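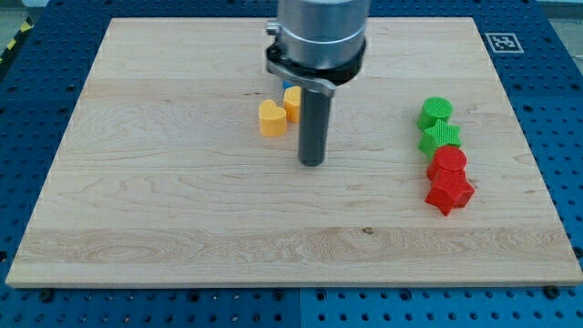
6 de julio de 2020. Cuaderno del banco 2, prueba de empujadores

Sigo con lo de la varilla frente a la pinza de dos dedos. Ayer Sneha me dejó montada la varilla larga (la gris oscura, la de punta redondeada) y hoy por fin le he dedicado la mañana entera. ¡Qué descanso no tener que pensar en la apertura de los dedos! Con la pinza Grevero cerrada empujábamos bien las piezas grandes, pero en cuanto la muñeca giraba un poco cambiaba la cara de contacto y el modelo se volvía loco. Con la varilla da igual por dónde llegues, el contacto es siempre el mismo cilindro.

Piezas: el juego impreso de siempre, estrellas y cilindros en verde y rojo, el corazón amarillo y compañía. Todo sobre el tablero de arce, que me gusta más que la plancha de Tiwari porque resbala de forma más pareja. Ojo con el nudo pequeño cerca del borde delantero, pasando el dedo no noto nada pero quiero lanzar unos cuantos empujones por encima para quedarme tranquila.

Lo que he hecho: 143 empujones con la varilla, velocidad limitada a 40 mm/s, y luego a 100 mm/s los mismos puntos de partida. A la lenta, muy bien. A la rápida las estrellas se escapan girando cuando la varilla entra entre dos puntas y sale por un lado (los cilindros también se van, pero al menos se van rectos). El corazón es el peor de todos, según le des en el lóbulo o en la punta hace una cosa distinta y todavía no sé predecirla.

Altura de la punta: la tengo muy justa sobre la madera. Sushil dice que suba un poco, que el día que el tablero se alabee vamos a dejar un surco precioso. Tiene razón, pero si subo mucho empiezo a volcar piezas. He probado a subir 2 mm y de momento no vuelca ninguna, lo dejo así.

Cámara: el tag de la mesa, el que está pasada la esquina derecha del fondo, se detecta sin problema. Lo que me preocupa es la oclusión, la varilla tapa lo que tiene justo detrás y el seguimiento pierde la pieza azul cada dos por tres. Con la pinza era peor, eso sí, tapaba media mesa. ¿Segunda cámara lateral? La Stiltar del armario serviría si alguien encuentra el cable.

Pendiente:
- repetir con la pinza Grevero y los mismos puntos de partida, si no la comparación no vale
- llegar hasta 400 empujones por herramienta
- apretar la abrazadera negra, creo que tiene un pelín de juego
- preguntar en Sultville si imprimen otra varilla más corta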